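Plornasley students teach a robot to put things down

14 Nov 2021

The robotics club at Plornasley Technical College has spent most of the fall semester trying to move a small white plate a short distance across a table. Members describe progress as steady.

The task is the club's entry in the Vollness Cup, a student contest held entirely in simulation. Each team gets the same virtual arm, the same virtual table and the same blue square, and has to set the plate inside the lines. Touching the outline costs points. Dropping the plate costs more, though at least it can't chip the floor.
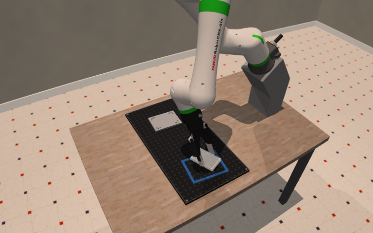

The club's simulated FANUC CRX-5iA holds the plate over the blue target square.

"Picking it up took us a weekend," said Rizwan Satti, the club president. "Letting go of it has taken since September."

According to the team's log, the arm has made 2959 attempts so far and landed 1593 of them cleanly. Satti calls that a passing grade, depending on the professor.

Haris Kiani, a sophomore who writes most of the motion code, blames the angle. The plate tends to tilt in the fingers, and a tilted plate comes down corner first. His latest fix slows the final descent to roughly 17 seconds, long enough for spectators to wander off – and several did at Thursday's open house.

The club has four members, one of whom joined for the pizza and now handles collision checking.

Qualifying runs are due in April. Teams that advance will get a second plate.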